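Home | Data | Grippers | Changelog | Contact

# oakley-cloth: two-arm cloth picking, finger comparison

README / data card. Last touched 14 Mar 2024. Maintained by Huệ Tiêu and Bình Ninh, Kurnville bench. Written fast, will clean up later.

## What this is

Teleop recordings of two arms sorting a heap of clothes and other cloth in the small cell. Purpose: compare two finger sets on soft stuff. Set A = tapered, pointed fingers. Set B = flat wide pads. Same arms, same cell, same operators.

- 2221 episodes total
- 1053 with set B, rest set A
- 30 fps, all cameras
- each episode capped at 700 steps, anything longer got cut and marked `truncated`

Not a benchmark. No leaderboard. We wanted to know which fingers to order more of.

## Task

Operator starts with a heap in the back corner. Pick one item, lift clear of the floor, hold, put it down apart from the rest. Repeat. Either arm may lift. The other one can pin the heap down or go for its own piece, up to the operator. We did not force a left/right role and you will see all kinds of habits in there. Bình nearly always lifts with the right.

Items get swapped between sessions. Thin prints, plain cloth, T-shirts, some heavier stuff. Item list is in `meta/items.csv`, one row per item, with a rough thickness class (1 thin, 2 medium, 3 thick). Thickness was judged by hand, literally by rubbing it. Don't fit anything to that column.

## Cameras

- `wrist_l`, `wrist_r`: small cameras on the wrists, look down past the fingers
- `scene`: fixed, sees both arms and most of the floor

Wrist views are where you want to look for the finger comparison. You get both tips and the cloth between them. The scene view is better for knowing whether an item is really off the floor, or still dragging a second one along.
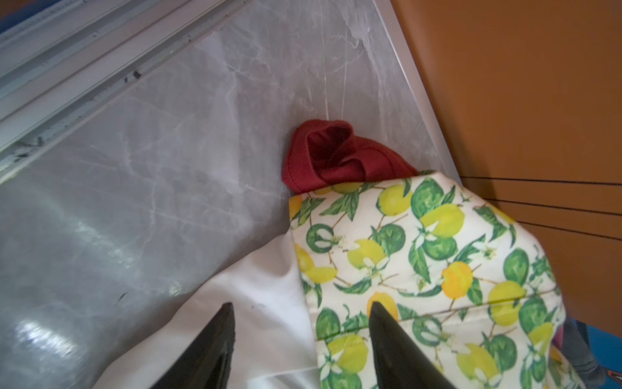
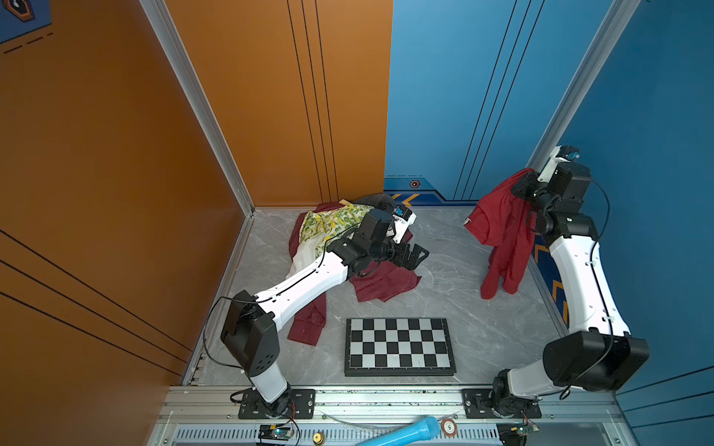 *Wrist view, then scene view. Same session, not time-matched.*

Calibration: checkerboard on the floor between the bases. Extrinsics are in `calib/`, one file per session. If the board got bumped during a session there is a `moved` flag, use the first half only. Wrist intrinsics are shared across sessions, we never refocused.

The floor is glossy. Expect bright streaks in the wrist views, esp. when the arm is low. Auto exposure was left on in the early sessions and locked from November on. Check `exposure_mode` before you mix them.

## Finger notes

**Set A (pointed)**

- gets into folds very well, you can slide a tip under a hem
- good at taking one layer and leaving the next
- pushes thin cloth around if the tips land too flat
- pinch area is small so heavier shirts rotate and creep down during the hold
- one snagged thread on a knit. one. still annoying

**Set B (pads)**

- strong hold, shirts stay put
- grabs two layers when you want one, all the time
- hard to see past in the wrist view, the pads cover the contact
- operators pressed harder with these. shows up in the current logs

Short version: A for separating, B for holding. Huệ wants a hybrid, pointed tip with a soft pad further back. Ceko quoted us for a printed version, waiting on samples.

We also tried swapping only one arm, A on the left and B on the right. 30 episodes, in `extra/mixed/`. Felt good but too few to say anything, and they are not counted in the total above.

## Controller

Leader arms, joint position mirroring, no force feedback. Gripper is a plain open/close ratio from 0 to 1. There is a bit of lag on the gripper channel, the fingers trail the command. Both `gripper_cmd` and `gripper_pos` are stored. Use `gripper_pos` if you care what the fingers did.

A low-pass filter was added halfway through. Field `filter` is `none` or `lp`. Earlier episodes are jittery near the heap, sorry.

## Layout

 oakley-cloth/
 episodes/
 set_a/
 set_b/
 extra/mixed/
 calib/
 meta/items.csv
 meta/labels.csv

Each episode folder: three videos, one parquet with joints and gripper, one small json.

## Labels

Per lift, by hand, from the scene video:

- `clean`: one item, clear of the floor
- `double`: more than one item came up
- `slip`: came out of the jaws before the hold was over
- `miss`: closed on nothing
- `unsure`: self explanatory

Labeled by two people, Huệ and Bình. They disagreed mostly on `clean` vs `double` when a sleeve was caught under something. Those went to `unsure`. Fair warning that `unsure` is not random, it is nearly all tangles.

## Known problems

- Bases were re-bolted once, between sessions. Calib before and after are different, dont reuse across
- Dark red and gray cloth in a pile is hard to tell apart in shadow. Color masks will fail there
- A few set B episodes have `wrist_l` frozen for the first second or so. Listed in `meta/frozen.txt` (will be in the next upload)
- Item ids for two shirts were swapped in one session, fixed in the csv but not in the json. Trust the csv
- Cables loop outside the links and sometimes cross the scene view in front of the cloth

## Splits

None shipped. If you make one, split by session, please. Adjacent episodes often start from nearly the same heap and a random split will look way too good. The Botedham people did it the random way on an early copy and had to redo it.

## Use

Research and internal testing fine. Tell us if you find bad labels, open an issue with the episode id and the time in the video. Please don't re-upload partial copies under another name, we had two people write in about missing files that we never shipped.

## TODO

- thickness column done properly, with calipers
- upload `frozen.txt`
- hybrid fingers when the samples get here
- resync the gripper lag, per session offset is probaly enough

Related

- oakley-towels: single arm, flat folding
- Finger drawings, set A and set B
- Leader arm wiring notes
- Kurnville cell: build log
- Botedham split script (by session)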